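Wrist camera only vs. wrist + overhead for laundry loading - results
Forum: Manipulation / Learning from demonstration

hkincaid
2 November 2018
We finished the comparison I mentioned in the other thread. Same arm, same gripper, same task: open the washer door, take one item out of the basket, put it in the drum, close the door. One policy was trained on wrist camera plus overhead camera, the other on wrist camera alone. Both got the same 338 demonstrations.

We ran 42 trials per policy. Wrist plus overhead finished 22. Wrist only finished 31. I expected the opposite and reran the first batch before posting.

priko_dan
How were the start poses picked? If the arm always starts facing the washer, wrist only has it easy.

hkincaid
Drawn at random from a box in front of the machine. The door is in view from most of them but not all. Same list of poses for both policies.

W. Fitzsimmons
I don't buy the conclusion. 338 demos is small for two image streams. The overhead policy has more input to fit and you gave it the same data. Train both on three times as much and I think the gap closes or flips.

hkincaid
Could be. I'm only claiming it for this amount of data. We have 2 operators and this is what we could collect.

rirkon_user
We saw the same thing at Pludmont with drawers. The overhead view went bad every time someone moved the camera stand a little. Did you check calibration between sessions?

hkincaid
There's no calibration step, it's images in and actions out. But the stand did get bumped once during collection. I kept those demos in.

W. Fitzsimmons
Then that's your result right there. You measured a bumped stand.

J. Sowerby
That's a bit harsh. A wrist camera can't be bumped relative to the gripper, so being robust to that is part of what is being compared. I'd still like to see it with those demos dropped.

Hazel, what does the wrist view look like near the door? On ours the fingers hide the handle for the last part of the approach.

hkincaid
Not quite on ours. With the fingers closed they cover most of the middle of the door. The ring and the top of the machine stay visible, and the basket is at lower right.
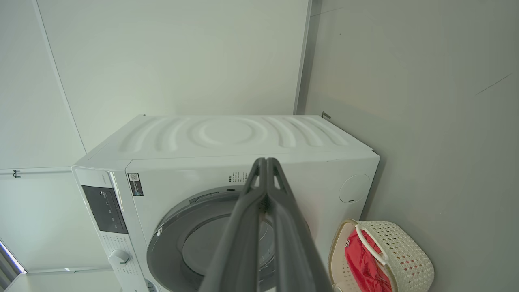 Failures by type

hkincaid
Wrist only, 11 failures: 7 missed the door edge, 4 dropped the item. Wrist plus overhead, 20 failures: 15 missed the door edge, 5 dropped the item. So the door is where they differ. Retraining without the bumped session now.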